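4.2 Fitting the worktable top
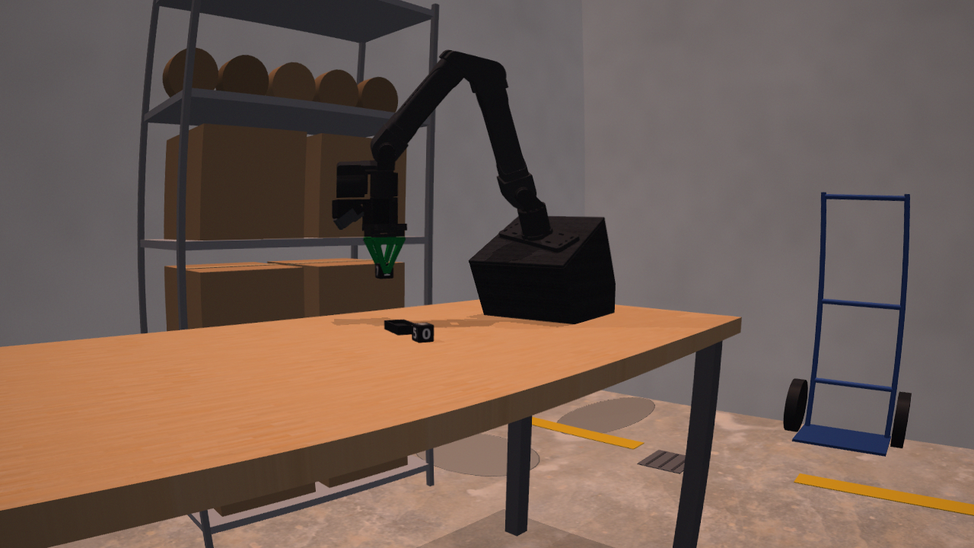 Fig. 7. Long wooden worktable beside metal rack.

1. Set the Gastis underframe on a level floor.
2. Lower the top on to the rails, leaving an overhang of 38 mm at each end.
3. Insert the screws and tighten by hand, working from the centre outwards.

Note: Leave a gap of 80 mm between table and wall.

CAUTION: Do not exceed 70 kg on an unfixed top. Two people are needed for step 2.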